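Saturday, November 2, 2019
By the Kazmi press desk

KAZMI PUTS THE PLAIN BOARD BACK ON SALE

Reritthorpe – Kazmi, maker of sturdy things for playrooms since 1987, is bringing back its large play board by popular demand. The demand came in 144 letters, several of them polite.

The board is wood, built from long planks joined edge to edge, and it has no pictures, slots or sounds. Children put coloured plastic shapes on it, move them about and, on a good day, put them away. We dropped it in July in favour of a folding model, which folded more often than we had planned.

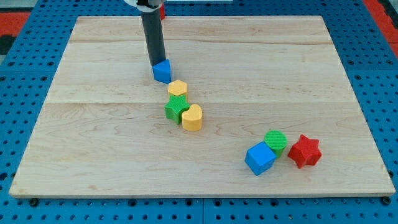 Each board has its own grain, so buyers hoping for a matching pair will be let down. We have been asked whether the swirls can be ordered straighter. They cannot.

The first batch of 200 goes to Semedano, our shop in Reritthorpe, with the rest following to nurseries that have already paid. The Tesik shape blocks are sold separately, as parents will discover at the till. Spare blocks can be ordered by post, and last year we sent out 778 of them, mostly to the same addresses.

Orders are taken at the Semedano counter.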